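Residence Journal, Hakodora House
Shared Kitchen, Second Floor
Entry of 1/7/20
Entered by Kumiko Sakamoto, Resident Steward

The kitchen was reopened to residents this morning following the January closure. The undersigned began the inspection of the counter before breakfast and completed it shortly before noon, with an interruption to sign for the linen delivery. Ms. Hattori had asked that the state of the shared provisions be written up in this journal and not on loose paper, as was done last year, when the sheets were mislaid.

The first matter was food kept outside the cupboards. House rules permit dry goods on the counter only where they are held in a tray or in the bread box. Packets left directly on the stone are to be moved by the steward and noted. The chips remain a point of discussion. Mr. Oda holds that snacks are personal property and belong in the residents' own lockers on the landing. Ms. Morikawa regards them as shared when they are placed in a shared container. I have taken no position today and have left the bag where it lay. 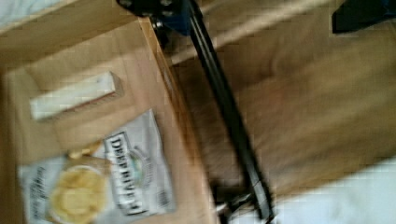
Deep River potato chips in the wooden tray, with a small white block.

I was unable to establish who placed the white block there. It has been left for its owner to collect, and a line has been added to the notice board by the stairs. Should it remain unclaimed at the end of January, it will go into the lost property box with the umbrella and the reading glasses.

The second matter was the bread. Mr. Kikuchi has taken over the ordering from Rulla, the bakery on the corner, and proposes to keep the same arrangement as before the closure: one wrapped loaf at a time, stored in the drawer of the bread box, with the next loaf purchased only when the first is finished. I have agreed to this. The account with Rulla was settled in full before the holiday, and a deposit of 1000 yen has been placed in the kitchen envelope toward the coming orders. The receipt is number 271 and is pinned inside the cupboard door.

Residents are reminded that the drawer is to be pushed fully closed after use. I have written this before and expect to write it again.
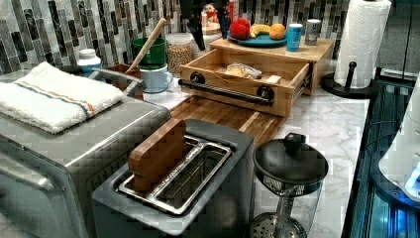
Fruit will continue to be offered on the blue plate, and any resident may take from it without asking. Ms. Hattori wishes the plate to be refilled in the evening so that those leaving on the early train are provided for. I have put this on the duty list for the 16 residents now in the house, beginning with Room 1. Mr. Kikuchi observed that oranges at the Oshima market are presently 300 yen a bag, a better price than we were paying in the fall, and he will bring some back on his next visit.

Coffee was discussed briefly. The French press is to be emptied and rinsed by whoever used it last. Grounds are not to be put down the sink. Ms. Morikawa has offered to write a card to this effect, in larger lettering than the previous one.

Towels are to be folded when put down and changed every second day. The new linen has been counted into the hall closet and the delivery slip passed to Ms. Hattori.

Still outstanding are the cupboard hinge on the left, the hand soap, and a reply to Mr. Oda regarding the lockers. I will raise the last of these with him after supper.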